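Workshop notebook, June, started 8:40

Molcombe stand, brand activation for the Li hand cream launch. Second build week.

Elli Lindqvist phoned from Mullitbridge before I had my coffee. The client has approved the floor plan with one change: the entrance moves to the left side, so visitors come past the sample bar first and the treatment chairs after. I redrew it and it works, but the counter must lose its return piece or two people with bags cannot pass each other. I cut the return off on the drawing and sent it. Waiting for an answer.

Carcass of the sample bar is glued up. I used the slower glue this time and I am glad, the long front panel needed a lot of persuading. Clamps stay on until after lunch. Please do not borrow them.

Paint. The launch colour is a pale green that looks correct on the card and grey under the shopping centre lights. We saw this at the site visit and I wrote it down then, but the order went in with the old code anyway. I mixed a test with a little more yellow and rolled it on an offcut. Under the warm work lamp it is too much. Under the cool tube by the back door it is good, and the cool tube is nearer to what they have at Molcombe. I will do a second offcut with half of the extra yellow and let Elli choose from the real pieces, not from photos. Photos of green are useless.

11:15. Answer came. Return piece can go, but they want the storage back somewhere else, because the demonstrators need a place for their coats and the spare sample boxes. I suggest under the bench seat at the back wall. Inside depth is enough for the boxes if they lie flat. The lid should be in two halves, so one person can open it while somebody sits on the other half. Hinges with a soft stay, we have the right ones left over from the Midley job, in the drawer with the wrong label.

Sample dispensers. The idea is that the visitor turns a wheel and a small tube drops into the tray. I have now turned the wheel 301 times with the dummy tubes. It jammed 16 times, nearly always with the tube coming cap first and catching on the lip of the chute. When I loaded all tubes with the cap up and sanded the lip to a round edge, I did another 30 turns without a jam. This is not yet enough to trust it. In the shopping centre children will spin the wheel as fast as they can, and I turned it like a polite adult. Tomorrow somebody else should try, with less respect.

The tray also needs a soft bottom. The tubes make a cheap noise when they fall on bare acrylic. Felt is quiet but it will be dirty by the second afternoon. Perhaps thin cork with a clear lacquer.

Graphics arrived rolled and not flat as we asked. I laid the big wall print under boards for the night. The small ones for the counter front are fine. There is a space too many in the second line of the hand care text, between the comma and the next word. Most people will not see it, but I see it, and I have written to the printer. If they cannot reprint in time we hang it as it is.

14:30. Clamps off, joints closed, one small gap at the left end which the trim will cover.

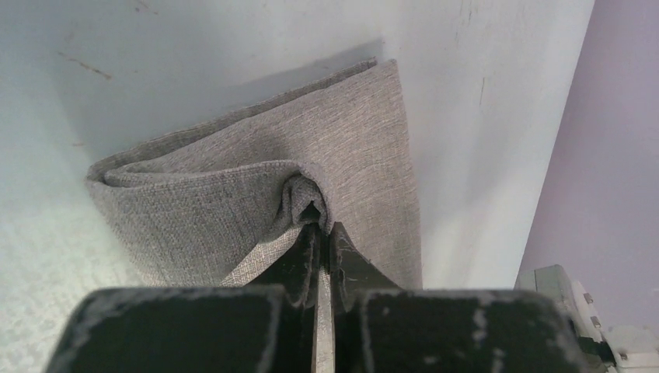
The bench seat cover is still the open question for this stand. The client wrote only "something soft and natural", and the first choice, a cream bouclé, would show every lipstick and every coffee. I am more and more for a grey woven upholstery cloth, the kind with a fine crosshatch and flecks of lighter and darker thread mixed in, which forgives small marks and goes well with the green in both lights. White lint is another matter, on a dark surface it shows badly, so the black plinth under the seat should be wiped each morning before opening. I put this on the list for the demonstrators. Folding the cloth over the front edge of the lid halves makes a thick corner, and I would rather cut and staple it in a mitre than leave the bulk there.

Elli asks if we can do the seat in two colours, one for each half. We can, but then the pattern must run the same way on both halves or it will look like a mistake. I need to know before I cut.

Load-in at Molcombe is through the service lift only. I measured it at the site visit: the back wall goes in on the diagonal, the sample bar goes in only without its top. So the top gets bolts and no glue — please, whoever finishes it, no glue.

For the morning: second green offcut, lid halves, cork for the tray, ask about the power point behind the chairs. The tape measure with the blue case is missing again.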